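FOR IMMEDIATE RELEASE
17/09/2026

Zikia Opens Home Linen Workshops to the Public, With a Whole Session Given Over to Folding on the Bed

Zikia, the household skills school known to many local families for its mending evenings, is delighted to announce a new run of home linen workshops, open to anyone who has ever stood in front of a heap of clean laundry and wondered where on earth to begin. Bookings are open now for 27 sessions, which will carry on through the fall and winter and finish up in February.

The workshops cover the everyday care of sheets, throws, blankets and table linens, from sorting and shaking out through to folding and putting away. They grew out of a question that came up again and again at the mending evenings. People would bring in a favorite bedspread to have a seam looked at, and once the seam was done they would linger and ask, a little shyly, how a person was supposed to fold something that size without help.

"I must have shown the same fold across the same table more times than I could tell you," said Nikola Borkowska, who leads the program. "My answer was always to go home and use the bed. You have this lovely big surface in the room already, at a decent height, and most of us walk right past it carrying the laundry to a kitchen table that is too small. So we thought, well, let's teach it properly, in a bedroom, on a bed."

The folding session starts the way it usually starts at home, with the cloth in a bunch. Participants learn to find one end first and gather it in the hand, lay the rest across the mattress, and work outward from there, smoothing as they go. There is no need for a perfectly made bed underneath, and Borkowska is quite firm that a rumpled sheet is nothing to be embarrassed about.

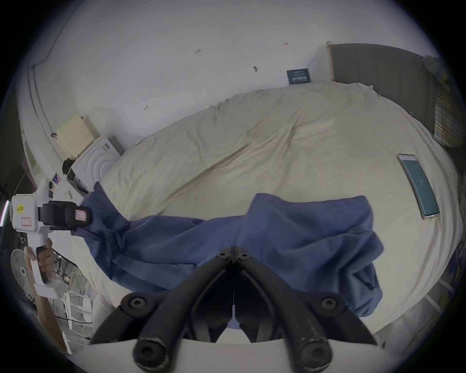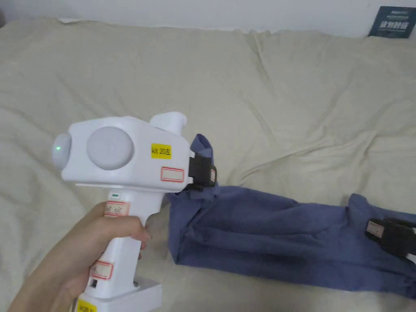 One end of the blue cloth, twisted and bunched, on the bed.

Once the corners are found, the cloth is squared up, folded in half lengthwise and brought down in thirds toward the foot of the bed. Participants are welcome to bring a piece from home, and the instructors would be glad to see the awkward ones - the fitted sheet that never lies flat, the throw that is not quite square, the tablecloth inherited from an aunt with a much longer table.

Leszek Kaczorowski, who teaches the storage half of the course, will follow with a session on closets and drawers. His approach leans on folding to suit the shelf you have, and he asks everyone to measure one shelf at home before they come.

"A fold that looks wonderful in my closet may be no use at all in yours," Kaczorowski said. "I had a lady last year who had been folding her blankets the way her mother did for decades, and they hung over the front of the shelf the whole time. We changed one fold. She wrote me a very kind note afterward, and I still have it in my desk."

The workshops are supported by Skallis, the linen shop that has supplied Zikia with practice cloths since the mending evenings began. Radosław Ostrowski of Skallis said the shop was happy to be part of it. "Our customers take good care of what they buy, and they ask us very good questions," he said. "Now we have somewhere to send them - and I expect a few of us from behind the counter will be signing up too."

Each session lasts 65 minutes and costs $25 per person, with all practice linens provided. Groups are kept small so that everyone gets a turn at the bed, and early booking is recommended for the evening sessions, which filled quickly when the mending program was first offered. Gift places may be bought at the Zikia front desk or at the Skallis counter.

About Zikia
Zikia teaches practical household skills to adults of all ages, including mending, linen care and simple upholstery. No previous experience is needed for any of its courses.

Press contact: Lieven Michiels, Zikia press desk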